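Work With Us > Open Roles > Communications Coordinator (Part Time)

Communications Coordinator, Estora Church Network

Estora is a network of small congregations that share office staff, a print budget and one website. We are hiring a part-time Communications Coordinator to take over the weekly bulletin, the email newsletter and the event calendar. The position reports to the Director of Operations and is based at our Ashour Street office.

The job

Most of the week is built around the bulletin. Congregations send in their notices by noon, two days before the print deadline. The coordinator edits them, lays them out in the existing template, sends a proof back to each office and gets the final file to the printer. We print 300 copies of the shared edition. Larger services have their own insert.

The newsletter goes out once a week from the same material, cut down. Subject lines, links and dates need to be checked before it is sent. We have had trouble with wrong service times in the past and would like that to stop.

Other duties:

- Keep the website calendar current, including room changes and cancellations
- Post to our social media accounts and answer simple messages
- Prepare flyers and signs for seasonal services, concerts and the food pantry
- Write short articles on congregation life, usually from a phone interview
- Maintain the photo library and the signed photo permission forms
- Order paper, envelopes and name badges
- Train office staff at the member congregations to use Sekiro, our shared calendar and mailing list system

You will not be asked to write sermons, run the sound desk or manage the livestream. Those are handled by other people.

What we are looking for

You should be able to write a clear paragraph and fix someone else's without changing what they meant. Experience with page layout software is required. Experience with a church, school or nonprofit office is helpful. You do not have to belong to one of our congregations, but you should be comfortable working in a religious setting and using the right terms for the people and services you write about.

Deadlines here are fixed. The weeks before Christmas and Easter are heavy, and time off in those weeks is hard to arrange.

Hours and terms

The position is 20 hours a week. Two mornings must be in the office, and the rest can be done from home. There is a review after 90 days. Pay is hourly and depends on experience; the range will be sent to anyone who asks before applying. Paid holidays follow the office calendar. Mileage is paid for visits to member congregations.

The role starts in March. The outgoing coordinator will overlap with the new one for the first 2 weeks.

How to apply

Send a resume, a one-page cover letter and two samples of your work. At least one sample should be something printed, such as a bulletin, program or brochure. If you edited the text but did not design it, or the other way around, say so in the letter. Applications are received through the Prudurik hiring page, listed under Estora. Paper applications may be left at the Ashour Street office between 9 a.m. and 1 p.m.

Applicants we would like to meet will be given a short editing exercise, done on site in under an hour, followed by an interview. We reply to everyone who applies, though it may take us a few weeks. Applications stay open until the position is filled.
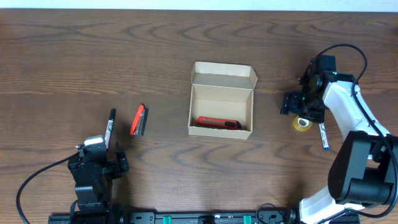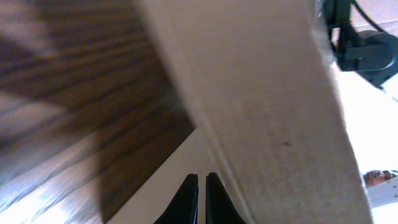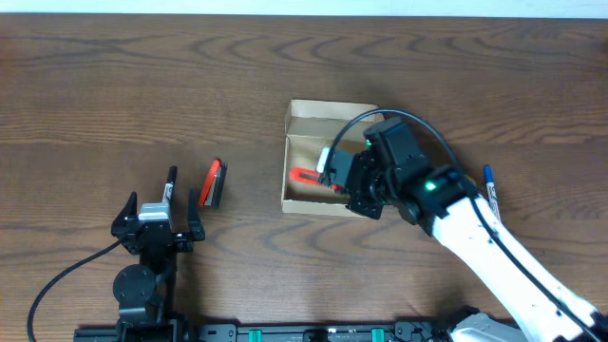

Can I apply if my only layout experience is from volunteer work?

Volunteer work counts the same as paid work for this position. Include a sample, tell us which parts you did yourself, and give the name of someone at the organization we can contact.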